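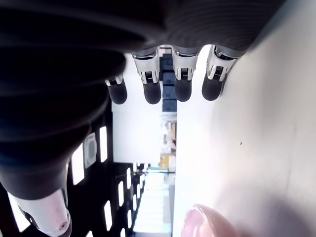

**Corkora members move to second stage of five-digit robot hand**

The Corkora shared workshop has confirmed that its members have begun the second stage of the Flereck hand, a robot hand with four fingers and a thumb. The first stage, which covered the mechanical assembly, closed in August. Work will now concentrate on grip control and on the small camera carried at the wrist.

The project is open to all members who have completed the workshop's electrical safety induction. It is run on a cost-sharing basis, with parts bought jointly and held in the electronics store when not in use.

Each finger ends in a rounded black tip joined to a light grey and silver joint. The thumb has a pale shell with darker trim along its sides. According to the project notes, the joints can be removed one at a time, so that a worn part may be replaced without taking the whole hand out of service. The palm is the only section that must be returned to the main bench for repair.

Motors and control boards were obtained from Drilitz, a supplier of small drive parts, under an arrangement that allows the workshop to return faulty units within 30 days. The fingertips were moulded by members using a kit loaned by the Abou Jaoude teaching workshop, which also provided written guidance on curing times. Corkora has agreed to share its mould drawings with Abou Jaoude once the second stage is complete.

During the first stage, members recorded 297 complete opening and closing cycles with no load applied. Two faults were entered in the log. The first concerned a cable that rubbed against the wrist mount when the hand was fully turned, and the second a control board that reset when all the fingers were driven at once. The cable has been given a new route and the board has been exchanged.

The second stage sets a more demanding target. The hand will be required to pick up and release a set of household objects, with a pass mark of 78 successful attempts out of 100. Soft and rounded items will be tried first, followed by flat items such as envelopes and thin card. A failed attempt is defined as any in which the object is dropped, is marked by the fingertips or cannot be released on command.

The wrist camera will be used to record how the fingers close on each object. Members have asked that recording be limited to booked sessions, and the workshop has accepted this request. A notice will be placed at the entrance whenever the camera is running, and footage not needed for the test record will be deleted at the end of each session.

Bookings for the hand will be taken through the usual bench calendar. Sessions last up to two hours, and no more than three members may work on the hand at any one time. The power supply must be switched off at the wall before any finger is removed, and hair and loose sleeves must be tied back while the motors are live. Members bringing their own objects for testing should enter the weight of each on the session sheet.

The wiring plan, parts list and first-stage fault log are available to members in the project folder. Printed copies may be requested at the front desk. Drawings for the finger joints will be added when the current revision has been checked against the built hand.

Questions about the second stage should be left in the Flereck project book, which is kept in the electronics store.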